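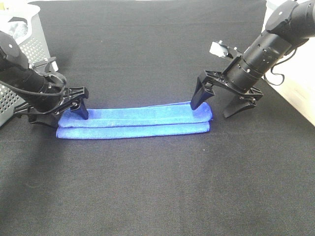
3. What we spent and what we'd buy next

My section of the report is the money one. I put my hand up for it because I thought it would be the easy bit (ha!). We had $3,000 from the Nestthorpe equipment fund to set up a two-arm towel folding bench, and Oksana Marchuk, our supervisor, wanted a full plan before we ordered so much as a screw.

The arms took most of it. Yevhen had his heart set on the Lisier pair and I wanted the Hladun ones, and we went back and forth over that for most of February. Hladun won because the spare gripper jaws are sold singly, and with students driving the thing you go through jaws. I do think the Lisier arms are nicer to move by hand, so if the next group has more money, go try both before you decide.

Then there's all the small stuff, which I badly underestimated. Cables! My first spreadsheet had one line for cables and it should've had five. You need enough slack for the arm to swing through its whole reach, and the lengths that came in the kit were fine for one side of our bench and too short for the other. Shipping on the replacements cost more than the cables did. Put in a separate shipping line from day one, please.

The cheap things earned their keep. The dark grey fabric over the bench came off a remnant roll, and a bright blue microfibre towel stands out on it beautifully, so we didn't have to spend anything on extra lighting. We bought towels in a pack of 20 and I'd do that again, since they change as they get washed and fluff up, and you want a few fresh ones put aside. The perforated plastic laundry basket was the cheapest thing on the list and I got teased for giving it its own row.

The wrist camera was our one real argument. Daryna priced a Waneo module with better low-light performance, but it would have eaten the whole spares budget, so we went with a basic one. I'm still happy with that call. Nearly all our trouble was with gripping the end of the towel, and a fancier camera wouldn't have fixed the jaws.

For next year I'd ask for:
- a second set of gripper jaws, ordered with the arms
- longer cables for both sides
- 2 spare motors
- a proper contingency line (ours was whatever was left over)

Full spreadsheet is in Appendix B, including the returns.

Related reports
Choosing a gripper for soft materials
Bench layout and safety checklist
Borrowing versus buying: notes from the Nestthorpe lab
Project reports home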